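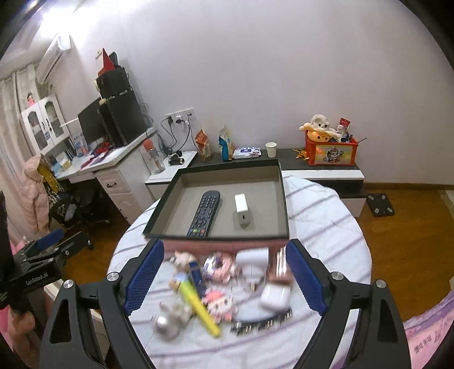
Shallow tray-like box with dark rim, shown on a covered table.

Zovaten 430 Cheese Vat
Supplied by Siqueira Dairy Equipment

The Zovaten 430 is a jacketed vat for farm cheesemakers and small commercial dairies. It has a working capacity of 430 litres and is suitable for cow, sheep and goat milk. The vat is supplied ready for connection to an existing hot water supply or to the Cellatton heating unit, which is sold separately.

Heating and cooling
Water passes through the jacket on all sides and beneath the base. The vat may be used for batch pasteurisation as well as for the make itself, and will hold milk at 67 degrees where the customer's food safety plan calls for it. A digital thermometer is fitted as standard. A chart recorder can be added at the time of order.

Construction
All surfaces in contact with milk are food-grade stainless steel with a polished finish. The base slopes towards a butterfly outlet valve. The four legs are adjustable for uneven dairy floors. Overall height to the rim is 700 mm, and the vat passes through a standard single doorway with the legs removed.

Included in the price
Vat with two-part hinged lid
Outlet valve and strainer
Stirring paddle
Printed operating and cleaning instructions

Optional items
Cellatton heating unit
Husen curd knives, vertical and horizontal
Motorised stirrer with variable speed
Draining table to match outlet height

Delivery and installation
Vats are built to order. Customers wishing to begin production in spring are asked to place orders before the end of March. Delivery is to ground level only; the customer is responsible for unloading equipment and for a suitable water and drainage connection. Commissioning can be arranged at additional cost.

Enquiries
Sales and quotations: Latrice Kasprzak
Technical support and spare parts: Trygve Forsberg
The office closes at 4.30 pm. Please quote the vat serial number when ordering seals or valve parts.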